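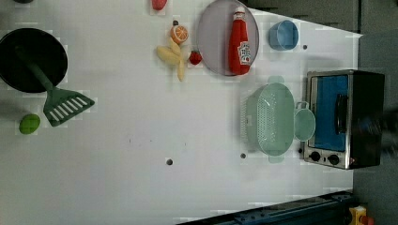 Slide 1. Play kitchen, table three: pan, fruit, ketchup, colander.

Notes for the Tuesday session. Keep it under 28 minutes, leave the rest for questions.

Morning, everyone. My title in the program is "Does the play kitchen earn its shelf space?" and I should say up front that I came to this with doubts and still have most of them. I run toy purchasing for the Jetmont playrooms. I sign the orders. So I read a lot of catalogs, and every catalog tells me that a plastic banana builds language, math, sharing, and good eating.

(Pause. Let them laugh or not.)

Let's take the good eating first. Look at what we put out. There's a lime, there are bananas, there's a strawberry, there's half an orange. Fine. And lying right across the plate, taking up most of it, is the ketchup. I have set this kind of table many times and the ketchup always ends up as the main course. If the set is supposed to teach a balanced plate, I would like somebody to show me the balanced plate.

The Varkier catalog says children "learn to love fruit through handling it." I wrote and asked how they knew. I got back a second catalog.

Next slide, sorting. The claim is that a mixed set invites children to group things: fruit with fruit, dishes with dishes. What I see in our rooms is grouping by whatever was nearest. The fruit clumps together because somebody tipped it out in a clump. Before you write "sorts by category" on an observation sheet, ask who laid the table. If it was you, then you sorted by category. Well done.

(Ask the room: who here lays the table before the kids come in? Wait for hands. Don't rush this.)

Now scale. This bothers me more than it bothers other people, I know. A strawberry, a frying pan and a ketchup bottle from different sets will not agree about how big a kitchen is. The defenders say children don't mind. Maybe. I have watched a four-year-old try to get a whole bunch of bananas into a cup and get pretty angry at the cup. You can call that problem solving if you want. I called it a cup that was too small.

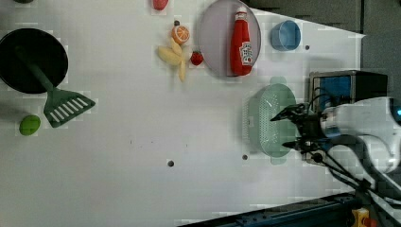 Which brings me to the pieces I will defend, and there are 2 of them. The spatula and the colander.

The spatula has slots and a long handle. It goes in the pan, it comes out of the pan, you can slide it under something and lift. It works the way the one at home works, near enough. The colander has real holes. Put it in the water tray and water comes through. I don't need a catalog to explain that one to me. If you take the food away completely and leave a pan, a spatula and a colander, I think you'd keep most of the play. I can't prove it. We tried it in one room at Rattanakul in October and the staff there liked it, but they also knew I was hoping they would, so take that for what it's worth.

The orange half. I go back and forth. It shows the inside, with the segments, and a whole orange doesn't. Against that, if you only ever have one half, the children want to know where the other one went. Fair question. I don't have it either.

Slide 4, money. Don't read the table out loud, they can see it. Just say: the Cotunell starter box is mostly food, and food is what goes missing. Small round things roll. Limes and strawberries go under the radiator and home in coat pockets. Pans stay put. So you replace the cheap part over and over and tell yourself the set was a bargain.

If they push back on "imagination," which they will: I am not against pretend cooking. I am against paying extra for the word on the box. A child who wants soup will make soup out of blocks. Ask for the evidence that the plastic lime made it better soup.

Things I'd want to know before the next order:
How long does a piece get used before it's dropped for good?
Does anyone reach for the plate, or does it just hold the ketchup?
Would plain blocks in the pan do the same job for a week?

Hand out the tally sheets here. One sheet per room, 3 mornings, pencil is fine. Mark a piece when a child picks it up, and leave the box empty if no one does. Please don't help the banana.

Questions. Repeat each one into the microphone, the back row couldn't hear last time.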